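Search stories
Enter keyword

The Button on My Coat

The button came off on the Trovham bus and rolled under somebody's pram. By the time I'd fished it out I'd decided two things: I was going to be late for my shift at Dresach, and I was never sewing anything again. Surely a machine could do it by now?

I'd had my phone out all the way from Clanddale, you see, gawping at these.
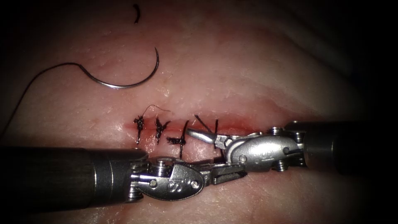
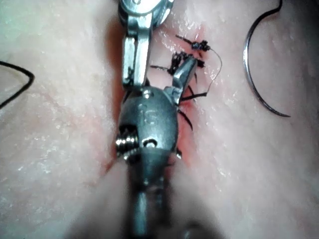
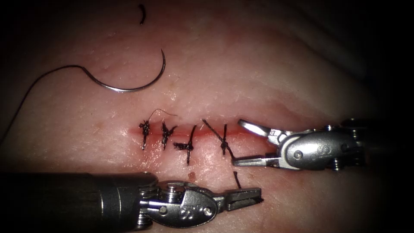 Four stitches, black thread, steel fingers. And I can't get a robot to do a coat!

So I asked the till at work. (It's a Rojanasak, it talks, it cost more than my car.) "Can you sew?" I said.

"I can sell you a sewing kit," said the till. "Aisle 13."

"Can you fetch it?"

It had a think. "I haven't any legs," it said, a bit stiffly, and I felt awful and went myself. Three pounds, 29 needles, not one I could thread.

"Lick the end," said the till.

I licked the end, and in it went.

Filed under: Short Fiction, Robots at Home

Contact us | © 2024 | Back to top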